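Levchenko hall gets its walls back in time for the new term

Residents of Levchenko will be able to use their community hall again this month, after a long job of repairing and repainting the main room. The hall was closed at the end of winter, when a leak in the roof damaged the plaster on the north side and part of the ceiling.

The work was done by Vondiseck, a small painting and plastering firm from the district, together with people from the neighbourhood who gave their evenings and Saturdays. The total cost was $3188. Of this amount, $2000 came from a local grant for shared buildings, and $622 was collected at the spring cake stall and the plant sale. The remainder was paid from the hall's hire fees.

Vendula Zeman, who coordinated the project, said the first weeks were the most difficult, as the old plaster had to come off before any new colour could be discussed.

"We believed we would paint for two weekends and finish," she said. "Then the plasterer put his hand on the wall and a piece as large as a door mat came down. After this we stopped to make plans with dates in them."

The colour was also a matter of long conversation. For many years the room was dark green to shoulder height and yellow above it, and some of the older users wished to keep it so. Others asked for something lighter, as the windows are on one side only and the lights must be switched on from the early afternoon. Three sample boards stood in the entrance through the spring, and visitors wrote their opinions on a sheet of paper beside them. Cream was the favourite, with 61 votes. A grey-green called Clukitz Moss finished second, and it has been used for the doors of the storeroom and the kitchenette.

Navy blue was added later, for the trim and for some of the furnishings. The stage curtain is also navy. It was sewn by members of the Thursday craft group from fabric ordered through Cedholm, the furnishing shop on the main street, which gave a discount on the rolls.

Somtochukwu Aliyu, who teaches the children's dance class, said the change is larger than he expected. His class has been meeting in the school library in the meantime, where the shelves had to be pushed to the side every week and pushed back again before the cleaner arrived.

"The children were very polite to the books, but it is not a place for jumping," Mr Aliyu said. "When I opened the door of the hall last week, I thought first that somebody had made the room bigger. It is the same room. I measured it for the mats."

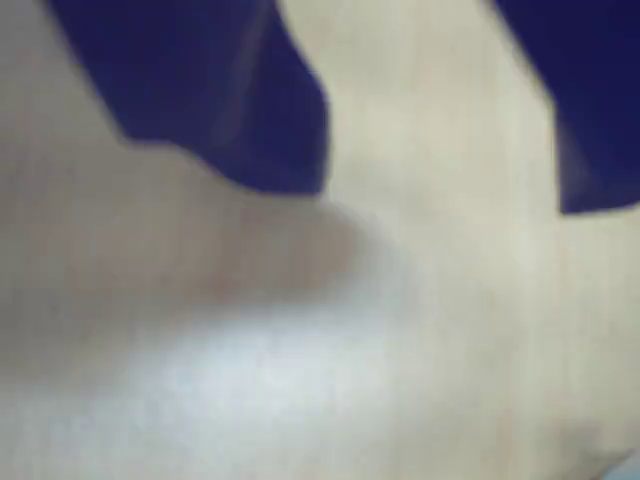
Cream and navy, the two main colours of the new scheme.

The floor was not part of the project. It was sanded some years ago and is still in good condition, although two boards near the stage have been replaced and are a little paler than their neighbours. The heaters were taken down for the painting and are now back in their old positions – the one by the kitchenette has a new thermostat, which should be left on the middle setting.

Some smaller jobs are not finished. The noticeboard is waiting for its cork, the honour roll is still at the framer's, and the coat hooks will go up again when the last coat of paint in the entrance is hard enough to be drilled. Ms Zeman asked users not to fix anything to the new walls with tape or pins. Posters can be hung from the picture rail, and there is a box of hooks for this purpose in the top drawer of the kitchenette.

Regular bookings start again after the open day on 10th January, when tea, scones and a sausage sizzle will be offered from ten o'clock. The dance class will give a short performance at eleven, and the craft group will show the pieces of curtain fabric that were left over, some of them already made into cushions and bags. The bags are for sale.

Hire prices stay the same as last year. Groups that had a regular time before the closure will keep it if they confirm before the open day, in person or by a note in the letterbox at the side gate. Several times are free on weekday mornings, and the hall would be glad to hear from a playgroup or an exercise class for seniors.

Anybody who borrowed folding chairs during the closure is asked to bring them back to the side door.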